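**Sunderlow two-arm desktop kit: two months on the bench**

We put this together in the shared workshop at Moriarty, mostly on weeknights, and I have been looking forward to writing it up. Short version: I love it, with a couple of grumbles.

The kit comes as 208 parts in labelled bags, plus a printed manual that somebody has clearly built from themselves. Shiyu Cao and I did the first arm in 11 hours spread over a week. The second one took a single (long!) Saturday, because by then we knew which screws to leave loose until the end. The joints go together with a lovely firm click and I only had to redo one, which was my own fault for skipping the step about centring the motor first.

Do the cable routing on the bench before you bolt anything down. The manual leaves it till last and we ended up taking one wrist apart again to get enough slack in.

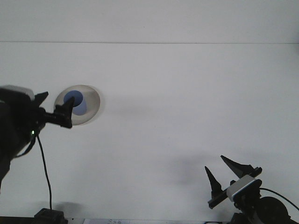

Setting up the software took an evening. You give each arm a name, run the joint check, and then teach it moves by guiding it through them by hand, which is enormous fun and pulls in everyone who walks past. Senga Semple came over to borrow a clamp and stayed until closing time. Playback is smoother than I expected for the money, and repeat runs land close enough that we stopped hovering over the off switch by the second weekend.

The grippers are the best bit. The fingers slide on a rail and open wide enough for most crockery, and you can set how hard they squeeze — start low, whatever the manual says. Ours came set at 124 on the squeeze scale and I've had it turned down ever since. Thin plastic is happiest lower still.

Now the grumbles. The motors whine when they're holding a pose. The desk clamps are fiddly, and Tymofii Fedoruk swapped ours for a pair of Wulmont ones that cost £15 and hold far better. Getting both arms to work together is also a good step harder than running one, and the chapter on it is four pages long. I'd happily have paid extra for twenty. The user forum filled most of the gaps for us.

Would I buy it again? Yes, tomorrow. If you've got a steady table, a friend with small hands and a few free evenings, go for it. I'd start with one arm if you're on your own and add the second when you've got the hang of teaching it moves. We're hoping to have ours laying out cups for the open day in May.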